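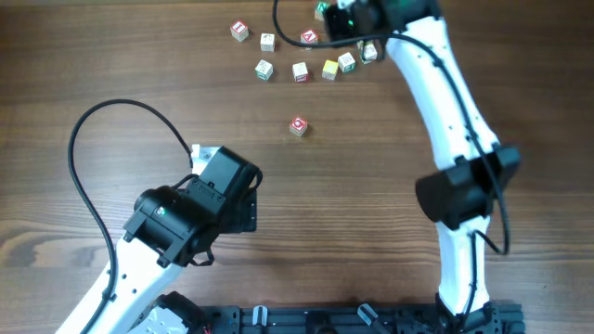 Letters on Wood: Alphabet Blocks from the Pinel Toy Library
Online gallery

Home > Collections > Play and Early Reading > Letters on Wood

Introduction

The Pinel Toy Library lends playthings to families, child care centres and schools, and keeps a study collection of 530 items that are consulted on site. Alphabet blocks make up a modest share of that collection. They are also among the items most often requested, both by teachers planning early reading work and by visitors who remember a similar set from home.

This gallery brings together the library's wooden letter blocks. The entries were prepared by Vignesh Kandasamy, Collections Officer, with notes on condition and repair by Ludger Lenz. Sets are known by the name under which they entered the register, generally that of the donor. The wording of the register has been kept wherever it is still accurate.

Blocks on the table

Small wooden alphabet blocks set out on a wooden tabletop. White letters I, A and O appear on red faces; other blocks carry green or red markings, and one is yellow.
Subject: alphabet blocks, wood, coloured letters and pictures. Location: Play and Early Reading.

The letters in view are only part of what each block offers. A cube has six faces, and on blocks of this type the letters share the available space with pictures and other devices. A child looking for a particular letter must therefore turn the block over, and a good deal of the conversation between child and adult takes place during that search.

Colour is a help to younger children, who will often ask for "the red one" well before they can name the letter printed on it. Visiting educators are encouraged to accept either answer. Staff have found that sorting by colour is a comfortable way to begin a session with a group that has not met before.

The sets

The Brimov set
Received in January from a family child care home that was closing its doors. The set arrived in a cloth bag with a drawstring, and the bag is retained with it. Several letters occur more than once, and Q has not been found.
Available for use on site. Not for loan.

The Pekeck set
Purchased for the lending collection and replaced in part on two occasions. Borrowers should expect some variation between older and newer blocks, particularly in the shade of the greens and in the sharpness of the corners. Returned sets are checked against the list inside the lid of the storage box.
Available for loan to families and centres.

The Tilahun set
Donated by a retired kindergarten teacher together with her handwritten lesson cards. The cards give short words for children to build, starting with "at", "on" and "in", and a number of them have pencilled remarks on the back recording which words caused difficulty. The cards may be read in the study room on request. Copies are available at the front desk.
Available for use on site. Lesson cards not for loan.

Condition and care

Painted and printed wood wears first at the edges, where blocks knock against one another in the box. Mr. Lenz notes that this wear is expected and that the library does not repaint worn faces. Rough edges are another matter: any block found to have a raised splinter is withdrawn, smoothed by hand and returned to its set only after a second check.

Blocks are wiped with a barely damp cloth and left to dry in the open air, turned once so that the underside is not missed. They should never be soaked. Borrowers are asked to leave adhesive labels off the blocks, as removing the glue can lift the printing along with it. If a set has been in contact with food, please mention this at the returns desk.

Storage boxes should be kept away from heaters and sunny window sills. Strong light has faded one face of several blocks in the Brimov set, and the opposite faces remain noticeably brighter.

Using the blocks with children

Visitors are welcome to handle the study sets at the tables in the activity room. The following suggestions are drawn from sessions held at the library.

First letters. Ask each child to find the letter that begins his or her own name. Where two children share an initial and the set holds only one such block, a second face or a second set will usually settle the matter.

Hide and turn. Place a block with a chosen letter face down and invite the group to guess what it might be from the sides they can see.

Short words. Words of two or three letters suit most sets. Longer words soon run into a shortage of vowels, and staff recommend setting aside the blocks bearing A, E, I, O and U before starting.

Building. Towers and walls are a proper use of alphabet blocks, and children should not be steered back to spelling if they would prefer to build. The activity room floor is carpeted for this purpose.

Alphabet blocks are reserved for children aged three and over. Sets are not suitable for mixing, and staff will be grateful if each box is closed before the next is opened.

Visiting and borrowing

The lending collection recorded nearly 4000 loans in its most recent reporting year. Letter blocks are lent for three weeks and may be renewed once, provided that no other member is waiting. Group visits to the activity room must be booked at least 7 working days ahead through the front desk. Groups should state which set they wish to use and the ages of the children attending.

Reproduction

Gallery material may be used for teaching and private study with credit to the Pinel Toy Library. Requests for publication should be addressed in writing to the Collections Officer.

Corrections to the register, including information on the makers of any set listed on this page, are gratefully received.

Related galleries
Puzzles and Form Boards
Counting Frames
Pull-Along Animals

Back to Collections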